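What the arm will cost us, before anyone orders an arm

Posted 9 February 2021

I said in the last post that I would put the equipment plan up once the quotes were in. Two of the three are in, so what follows is the plan minus one number. The short version is that the arm itself is the easy line and the pedestal is the one that has been argued over.

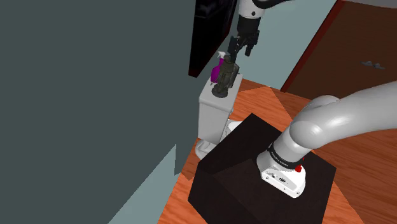
The task list is fixed for the first stage. Small household objects, picked up from and put down on bathroom surfaces: tank lid, vanity, window ledge, floor beside the bowl. The objects are things like spray bottles and ornaments, under two kilos, most of them well under. Payload is therefore a minor consideration and I have stopped reading that column on the data sheets. Reach and mounting height matter far more, as does the width of whatever the arm is bolted to.

A bathroom is a poor place to put a fixed base. The floor area that is left after the toilet and the door swing is small, and the back edge of a tank lid is close to the wall, so the wrist has to come in from above with clearance behind it. In simulation this costs nothing. You drag the pedestal to a new spot, run the reach check again and write down which targets were lost. I did this for 20 placements. Of those, 11 covered the tank lid with a vertical approach, and four of the 11 also covered the vanity without the elbow passing through the door. Those four are the only ones worth costing.

The simulated pedestal is a plain black cube. It has no mass worth speaking of, no fasteners and no cable exit, and it stays exactly where it is put. The real one has to be fabricated. Grodton quoted a welded steel frame with a bolted top plate and levelling feet, nine weeks from deposit. Ondton quoted aluminium extrusion with a ballast tray, shipped flat, four weeks. The steel one is stiffer and costs less. The extrusion one can be taken apart and carried up a staircase, and its height can be changed afterwards. Given that all four placements want slightly different heights, I have put the Ondton frame in the budget and kept the Grodton drawing in case the test room ends up permanent.

The room itself needs some thought. Buying a toilet for a lab sounds frivolous on a purchase request, so it is listed under fixtures, along with a door in a frame, a section of stud wall and plank flooring. It won't be plumbed. Second-hand is acceptable for everything except the tank lid, where I want a flat one in known condition. A crowned or chipped lid changes how a bottle sits on it, and that is a variable I would rather add later on purpose.

The gripper is a parallel type and will be bought with the arm. I looked at ordering a third-party one through Takeda, the local reseller, and the saving disappears once you include the adapter plate, the cable and a day of someone's time making the controller recognise it. What I have added is a second set of fingers. The standard ones are fine for a bottle body but give little contact on a narrow or rounded shape such as a figurine's head, and trigger sprayers are awkward from directly above whichever fingers are fitted. Budget for a spare set of pads too. They wear.

Compute is already covered. The workstation that runs the simulation will run the real arm, provided it is not asked to do both in the same afternoon. Sasix, the project's scheduling tool, has a field for this which has never been filled in. I have filled it in.

The budget lines, in the order they will be requested:

Arm, controller and parallel gripper, one purchase order
Pedestal, Ondton extrusion frame with ballast tray
Second finger set, plus pads
Fixtures: toilet, door and frame, stud wall, flooring
Emergency stop on its own cable, mounted by the operator's chair
Freight and customs brokerage
Contingency

The separate emergency stop is there for reasons of geometry. Any button on the base of an arm is inside the arm's reach, and in a room this size it may also be on the far side of the arm from whoever wants to press it. The cable run needs a guard where it crosses the doorway, and the guard comes out of contingency.

Freight is the line I trust least. The estimate I have assumes the arm and controller travel together and clear together. If they are split, brokerage is paid twice. I have asked for this in writing and been told it is usual for them to travel together – that does not answer the question.

There is some argument for waiting. The simulated setup still has friction values on the tank surface that I picked by hand, and a few more weeks of work there would tell us whether the four placements hold up with objects that tip. Against that, the arm has the longest lead time of anything on the list, and the fixtures can be bought in an afternoon. My preference is to order the arm and hold the pedestal until the tipping runs are done. If the preferred height moves, only a drawing changes.

Outstanding at the time of writing: the third quote, the freight confirmation, and the floor loading for the room. The request goes in at the start of March with or without the third quote.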